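Tercombe opens the drawer of shame: charger sorting comes to the Londus homes show

September - Tercombe, the household tidying service based in Londus, is to give over its whole stand at this year's homes show to the least glamorous job in the house: sorting out the plugs.

The display, called Rind, deals with the chargers, adapters and power strips that gather in kitchen drawers and are never thrown away in case they belong to something.

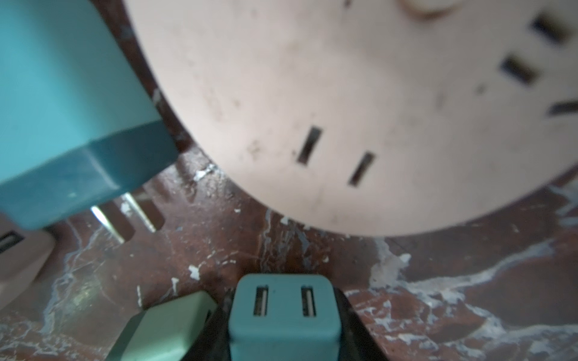
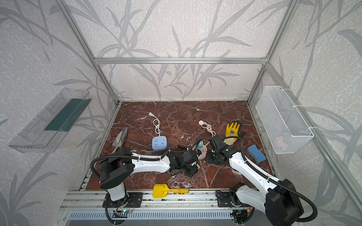 Rind, close to (first) and across the marbled tabletop (second). The small teal item appears in both.

Tercombe asked 62 households in and near Tuscombe to empty one drawer each on to a table. Between them they produced 127 chargers. Their owners could name the purpose of fewer than half, and several of those answers were later withdrawn.

"People are quite calm about showing us the loft," said Razia Usmani, who founded the firm. "Ask to see where they keep the plugs and they offer you tea instead. One gentleman had kept the charger for a shaver he had buried with his father."

Visitors to the stand may bring a bag of their own to sort. The Tercombe method has 4 steps and takes an evening, or two if there is a disagreement:

Empty the drawer completely. Leaving the takeaway menus in does not count.

Match each charger to the thing it charges. Anything without a partner goes in a separate bag with the month written on it.

Wipe down the power strips. They collect grime in the curves and round the sockets, and they should be unplugged at the wall first, then cleaned with a dry cloth.

Give everything that is left a place where it can be seen. Tercombe favours clear plastic bins and wire-mesh baskets up on the wall, which keep the tabletop free and make it harder to claim that a thing is lost.

Josefina Sosa, who designed the stand, chose the leaf-patterned wallpaper after a long argument about a plain grey one. "It had to look like somewhere you might have your breakfast," she said. "Plugs look tidy enough in a showroom. They need a bit of pattern behind them before they start to annoy you."

The colours were also a matter of debate. Ms Sosa wanted teal and pale pink, on the grounds that a coloured charger is easier to find and harder to pass off as your own. Damilola Akpan, head of home visits, was in favour of black, which is what most customers have, and has asked for his objection to be noted. It is noted.

The first 100 visitors will be given a set of tie-on labels. Unwanted chargers can be left at the stand for recycling, and staff have agreed not to comment on them.

Rind will be open throughout the show, from 10am until 5pm, with a sorting session at 2pm. Entry to the stand is included in the show ticket.

Press contact: Uzma Durrani, Tercombe press desk, Londus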